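How to measure a QT interval by hand

Updated July 2024

The number printed at the top of a 12-lead is right often enough that most of us stop checking it. It is wrong most often in the patients where it matters: the overdose, the low potassium, the person on methadone who has just been started on an antibiotic. This page sets out a manual method that takes a minute or two and needs nothing but the tracing, a sharp pencil and the edge of a piece of paper. It is written for junior doctors, nurses and paramedics who can already read a basic rhythm strip.

What you need

A 12-lead recorded at 25 mm per second, standard gain. Check the paper speed printed along the bottom before you do anything else. At 25 mm per second, one small square is 40 milliseconds and one large square is 200 milliseconds. If somebody has changed the speed to 50, every value below has to be halved, and it is easier to just repeat the tracing.

Print it. Measuring on a screen works if your viewer has proper calipers, but a photo of a tracing taken on a phone is nearly always skewed, and a skewed grid can't be trusted.

Step 1: Choose the lead

Start with lead II. If the T wave there is flat or hard to make out, go to V5. If both are poor, use whichever limb or chest lead has the clearest T wave ending, and write down which one you used. The next person needs to measure in the same lead or the comparison is worthless.
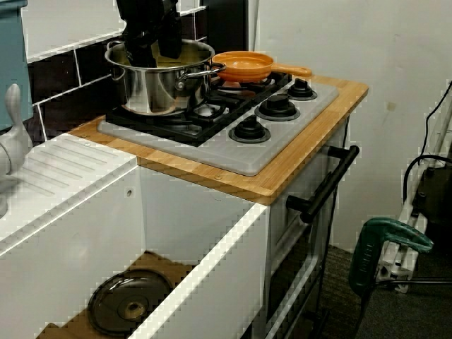

The start of the QT is the first deflection of the QRS, whether that is a Q wave or an R wave. Put the paper edge along the baseline and mark that point. Don't start from the peak of the R. The usual mistake is to take in the whole complex at a glance and start from whatever stands out most. Glance at the stove in the photo and you will probably notice the orange frying pan before the steel pot around the gripper's fingers, and a tall R wave pulls the eye in much the same way. Go back to the left of it and find where the line first leaves the baseline.

Step 2: Find the end of the T wave

This is where most of the disagreement between readers comes from. The tangent method gives the most repeatable answer:

Find the steepest part of the downslope of the T wave.
Lay the paper edge along that slope and draw a line down to the baseline.
Where the line crosses the baseline is the end of the T wave.

If the T wave is inverted, do the same thing with the upslope. For the baseline, use the flat segment between the end of the T and the start of the next P, known as the TP segment. In a fast rhythm there may be no TP segment to speak of, and you will have to accept a rougher answer.

U waves cause trouble. A small, separate U wave after the T is left out, and the tangent will normally cut it off without any effort on your part. If the U is large and runs into the T so that you can't see where one stops, measure with and without it, record both, and show the tracing to someone senior. Check the potassium and magnesium while you wait.

Step 3: Measure more than one beat

Measure 3 consecutive beats and take the mean. If the rhythm is irregular, as in atrial fibrillation, three is not enough. Run a long rhythm strip, measure 9 beats and average those. Skip any ectopic beat, and skip the beat straight after it as well.

Count small squares to the nearest half. A QT of nine small squares is 360 milliseconds. Trying to read finer than half a square is a waste of time on ordinary paper.

Step 4: Correct for rate

The QT shortens as the heart speeds up, so the raw figure needs correcting. Bazett's formula is the one most machines use: divide the QT by the square root of the RR interval in seconds. It behaves well at rates from 60 to 100. Above that it overcorrects and makes a normal QT look long, and below 60 it does the opposite. For rates outside that range, use Fridericia, which divides by the cube root of the RR interval.

Use the RR interval just before the beat you measured. For an averaged QT, use the averaged RR.

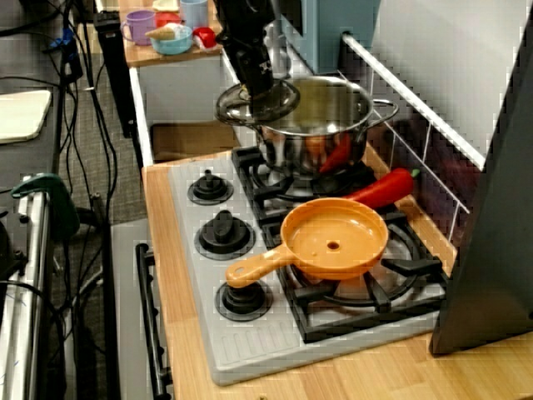

Play stove with the orange pan on a front burner and a glass lid held over the pot.

Step 5: Decide whether it is long

Common cut-offs for a prolonged corrected QT are above 450 milliseconds in men and above 460 in women. Above 500 the risk of torsades de pointes rises sharply, and the patient should be on a monitor while the cause is looked for. In poisoning, many units plot the uncorrected QT against heart rate on a nomogram instead. Follow whichever your own unit uses.

A wide QRS will lengthen the QT without any problem in repolarisation. With bundle branch block or a paced rhythm, note the QRS duration beside your result and ask for advice on interpreting it.

Writing it up

Record the lead, the number of beats, the heart rate, the raw QT, the formula and the corrected value. "QTc normal" tells the next shift very little. A usable entry looks like this:

Lead II, mean of three beats, rate 75, QT 400, QTc 447 (Bazett), manual, tangent method.

If your figure and the machine's are far apart, go back and check the T wave ending first, then the rate. On one of our older practice tracings the machine gives a QT of 306 because it has stopped at a notch in the middle of the T wave.

Repeat the tracing after any change in drugs or electrolytes, with the electrodes in the same positions, and measure it in the same lead as before.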